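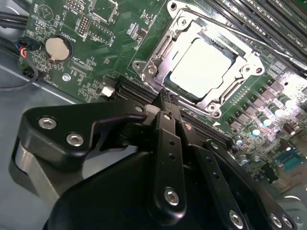 **Budget for the fingertips as well as the arm**

Every capital plan submitted at Drellalitz this year prices the arm to the last pound and leaves the gripper under "sundries". In our view this is the wrong way round.

The arm will serve for years with modest attention. The parts that meet the work will not. A fingertip that must reach an expansion slot beside a processor socket has little room for error, and a worn one puts the board at risk. The Tremen quotation lists replacement fingers at £178 a pair and a spare joint housing at £648. Neither figure appears in the plan put forward for November.

The usual objection is that spares tie up money. They do, modestly. A stoppage on the board bench costs us £308 a shift, and the last order from Hamann took nine shifts to arrive. That comes to over £2,000, before any damaged boards are counted.

We therefore ask that the Utell purchase carry a separate line for wearing parts, renewed each year and protected from transfer to other headings. Should the total then exceed the limit, the department should buy one arm fewer.

June 23, 2026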